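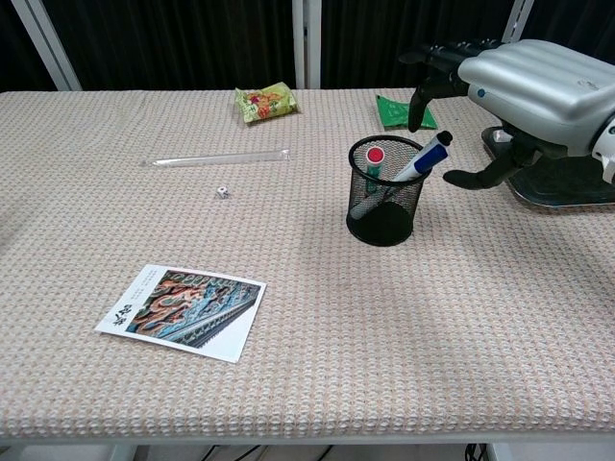
# Call for Participants: Household Textile Wear Study

The Rebane Institute for Home Textiles is seeking adult members of households in the greater Nillum area to take part in a study of how table linens, towels and bedding hold up under ordinary use. Enrollment opens in August and will close when 136 households have been accepted.

## Purpose of the study

Laboratory tests can measure how a fabric stands up to rubbing, washing and light. They say much less about how it fares in a home where meals are served, pets are kept and laundry is done on no fixed schedule. The study will compare textured, flat and napped weaves over one season of daily use. Results will be used to revise the care guidance the Institute issues to laundries, hotels and the general public.

## What participants will do

Each household will receive one set of textiles, consisting of a tablecloth, hand towels and two pillowcases. Participants are asked to:

- use each item in the normal way for 8 weeks;
- wash the items at home with their usual detergent;
- keep a short written log of washes, spills and repairs;
- return the full set, washed and dry, in the box provided.

Items should not be bleached, dyed or altered. Small repairs are allowed if they are entered in the log. A household that loses or badly damages an item should report it to the study office and continue with the remaining pieces.

Participants will also attend two visits at the Institute's Zotberg Street building, one at the start and one at the end of the study. Each visit lasts up to 3 hours and includes a handling session, in which participants rate the feel and drape of fabric samples, and a brief interview. Evening visits beginning at 5:30 p.m. are available on request.

## Who may apply

Applicants must be 18 years of age or older, must live at the address where the textiles will be used, and must have regular access to a washing machine. Only one application per household will be considered. Persons with a known allergy to wool, latex or fabric finishes are asked not to apply. Employees of the Institute and of Vutus Mills, which is supplying the textiles, are not eligible, nor are members of their immediate families.

No knowledge of fabrics or sewing is needed.

## Compensation

Households that complete both visits and return the log will receive $300, paid by check after the second visit. Those who withdraw after the first visit will receive partial payment. Parking is free of charge, and bus fare will be refunded upon presentation of a receipt.

## Privacy

Names and addresses are stored separately from study records and will not be shared with the supplier. Participation is voluntary, and a participant may withdraw at any time without giving a reason.

## How to apply

Application forms are available at the front desk of the Zotberg Street building and may be requested by mail. Completed forms should be addressed to Enikő Orbán, Study Coordinator, Rebane Institute for Home Textiles. Please state the number of persons in the household, the type of washing machine used and the times of day at which you can attend a visit.

Applicants will be notified in writing. Those not selected may ask to be placed on the waiting list.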